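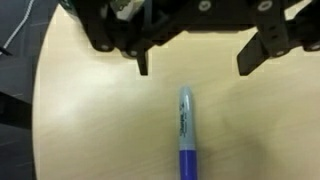

Clearing the table, again

Posted by Siebe Kuipers on a Monday, late

Search this blog Go

Quick one tonight. Dinner's late and I still have to answer Thijs about Saturday.

So. The table. I've been on this kick since December of clearing one flat surface a week, all the way down, and putting back only what I use. Started with the windowsill (easy). Then the hall thing with the drawers (not easy, found three dead bike lights and a tax letter). This week it was the round-edged table, the pale one, which is my favorite piece of furniture in the place and which I treat like a shelf.

My rule is everything off, then back one thing at a time. First thing back was a marker. One marker on bare wood. Looked great, wanted to stop there and call it done.

Why a marker first? Because I reach for one all day long. Labels, boxes, lids, the backs of envelopes. I used to keep them in a jar and the jar filled up with pens that didn't write, so I tested the lot. Scribbled on a Skostora flyer until I'd been through all 26. Kept 6. The rest went in the trash and I felt bad for maybe a minute.

Second thing, the mug. I know, a mug isn't supposed to live on a work table. Mine does. Coffee in the morning, tea after four, and it's the one I like, with the loop handle that fits my whole hand. If I put it in the kitchen I just come back with a different mug, and then there's two. Then four.

After that it got slower. There's always a box. I had a box on there for weeks that I kept moving from one corner to the other to make room for my elbows, never opening it, never putting it away. Thijs calls this "box farming." He has a garage so he can talk.
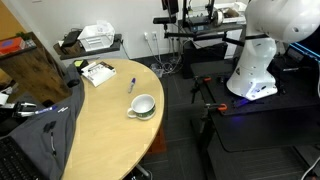 Mug, marker, box. Most of the way there.

The box is still on the table, yes. It has a label on it, so it's ahead of most of my boxes. I'm giving it until next Monday and then it goes up on a shelf or out the door.

The gray cover is the other thing. I pulled it back to get at the wood and then just left it bunched at the edge, and every time I go past I think fold that. Haven't folded it. It's one of those fabrics that won't hold a crease anyway, you fold it in half and it sort of slumps. If anybody has a trick for storing covers that isn't "roll it around a tube" I'd like to hear it. I've tried the tube. The tube takes up more room than the cover.

Wiping down: damp cloth, then a dry one, along the grain. I used the Nevumon soap, the plain kind, a capful in a bowl of warm water. Light wood shows every ring so do it before the cup goes back, not after (ask me how I know). The curved edge needs its own pass, crumbs and gunk collect underneath where your fingers curl round. Took me about 400 swipes or it felt like it.

Marker lines on wood, since I get asked. Rubbing alcohol on a cotton ball, small dabs, try it someplace hidden first. It took the finish off an old Etim stool of mine so I mean it about the hidden spot. Toothpaste did nothing for me except make the room smell like toothpaste.

What I did NOT do is the cables. There's an outlet on that wall with a bunch plugged in, and they trail down to the floor and turn into a nest. Carpet tiles down there, dark gray, so the mess kind of hides if you don't look straight at it. That's a whole separate evening. I want to get one of those trays that screws to the wall but I need to mesure first and I can't find the tape. It was probably in a box.

The clear bin up on the wall shelf is the only bit of storage in there I'm proud of. It's got white dividers, so small stuff stays where I put it, and I can see in without taking it down. I'd buy three more. Drultness had them on sale, then didn't, then did again when I'd already paid full price. Typical.

What I'd tell anyone trying this. Pick a small surface. Don't start at nine at night. Put on something long to listen to. And don't get out new containers untill you've thrown stuff out, otherwise you're just giving junk a nicer house.

Next week is the shelf behind, the dark wood one. It's a lot. Might split it into two.

Ok, pasta's boiling over. More later.

Comments

Thijs De Smet
It's called a staging area, not a farm, and mine has a system. Also are you coming Saturday or what

marlou_k
Try hanging the cover off a pants hanger with clips. No creases, no tube. I do it with all my tablecloths.

Siebe Kuipers
Ooh pants hanger. Trying that tomorrow. Thijs, yes, bringing bread

Benno
What size is the clear bin? I need one for screws and every one I find is too deep.

Siebe Kuipers
Didn't keep the sticker, sorry! Will measure when I find the tape.

gwen in the attic
6 markers is still a lot of markers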